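Projects / Demora / Planning / README

Search this repository Go

4 min read

# Demora: planning notes and data card for the gripper purchase

This folder keeps the simulated episodes and the budget sheet which we use to decide what gripper to buy for the Horwood bench. It is written for the people who must approve the order, and also for those who will load the data later.

## What we want to decide

We have money for one arm and one gripper this year. The arm is already chosen. For the gripper we compare two options:

- a two-finger gripper with slim fingers, from Handetti
- the same body with wide padded fingers, also from Handetti, with a longer delivery time

The body costs the same in both cases. The difference is in the fingers, in the spare parts, and in how many weeks we must wait. We prefer to make the mistakes in simulation before we pay for them.

## What is in the data

The set has 2000 episodes of close work on small objects. There are 24 object shapes. Most of them are simple boxes and cylinders, but a part of them are faceted and translucent, as these gave us the most trouble in the earlier tests at Domínguez. Every episode has the camera view, the joint positions and the finger opening.

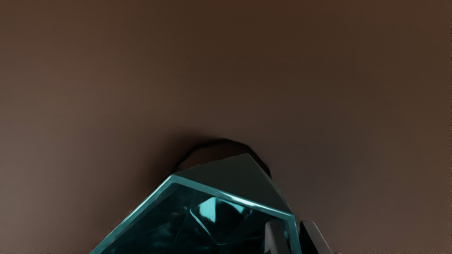

*Simulated camera view: teal faceted object, with the two gripper fingers at lower right.*

Views of this type are important for the budget. With a translucent body, a bright rim and a dark top facet, the edge detector can choose the wrong line. If this happens often, we need a depth camera, and the depth camera is not in the first version of the sheet.

## Budget sheet

`budget.csv` has one row for each item. The columns are item, supplier, unit price, quantity, weeks to delivery and priority. Please do not change the order of the columns, the script reads them by position.

Spare fingertips are entered as 14 pairs. The training license is paid per year and it is in a separate row. Shipping is still empty for the wide fingers, we wait for the answer of Handetti.

## Known limits

- The friction values are guessed, not measured.
- Light comes from one fixed setup only.
- 100 episodes are kept apart for testing. Do not train on them.
- Cable wear is not simulated, so the maintenance row is only an estimate.

## Next steps

The slim finger runs are complete. The wide finger runs will be added in February, in the folder `wide/`, with the same file names. After this the priority column will be filled and the sheet goes to purchasing.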